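The Small Comfort of a Pencil Case

By Nest Gronow
May 3, 2019

My grandmother kept her pens in a cookie tin, and my mother kept hers in a jar by the phone, and I suppose I was always going to end up with strong feelings about where a pencil should live. For most of my grown-up life the answer was "at the bottom of my bag, with the crumbs." Then in February I moved into a smaller desk in a smaller room in Gorkcombe, and every loose thing I owned suddenly had to justify itself. The hard plastic boxes went first. They rattle, they crack at the hinge, and they take up just as much room empty as they do full. What I wanted was something soft that I could toss in with a sweater and forget about until I needed it.

So I went looking for pouches, and I have been looking ever since – on desks, in libraries, across the aisle on the train, where I have been caught staring more than once. People are fond of these things in a way they aren't fond of a stapler. A woman at the Hopkin craft fair told me she had carried the same corduroy one through 2 degrees and a divorce, and had replaced the zipper twice with her own hands. She let me hold it. It was worn as smooth as a peach along one side and I was very careful with it.

The zipper is where most of them succeed or fail. A short one across the top makes you dig, and digging is how you end up with graphite under your fingernails and the wrong pen in your hand. A long one lets the whole side fall open, so you can look in and see what you've got (or what you've been missing since last fall). I also like a pull tab I can find without looking, something with a bit of length to it, and a seam with piping, which gives a soft case a little backbone and makes it look as if somebody cared. 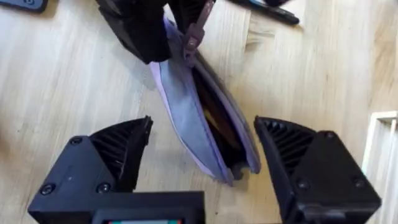
Lilac with pale piping, and a mauve pull tab to match the mood. The long side opening shows a glimpse of something tan inside.

Color matters more than I expected it to. I spent years buying black because it was sensible, and a black pouch in a black bag might as well be invisible. Purple is cheerful without shouting, and it turns up nicely against a blond wood desk. Pale fabrics do show their smudges, I'll grant you that. Mine gets turned inside out over the wastebasket every few weeks, shaken hard, and wiped along the lining with a damp cloth. Then I leave it open on the windowsill overnight and put everything back in the morning with my coffee, a job I enjoy far more than I should.

At Stisia, the little stationery shop behind the post office in Hundine, they keep 295 of them in stock at the start of a school year, stacked in wire baskets by color. I spent 20 happy minutes there one rainy afternoon, opening and closing zippers until the owner asked, quite kindly, whether I was all right. I bought a green one for my niece and came home with a gum eraser and a pencil sharpener I didn't need.

As for what goes in, I've grown stricter. Two pencils, one good pen, the eraser, the sharpener, and a folded scrap of paper with my phone number on it. My niece, who is nine, thinks this is a very sad list. Hers has stickers in it, and a seashell, and she can barely get it shut.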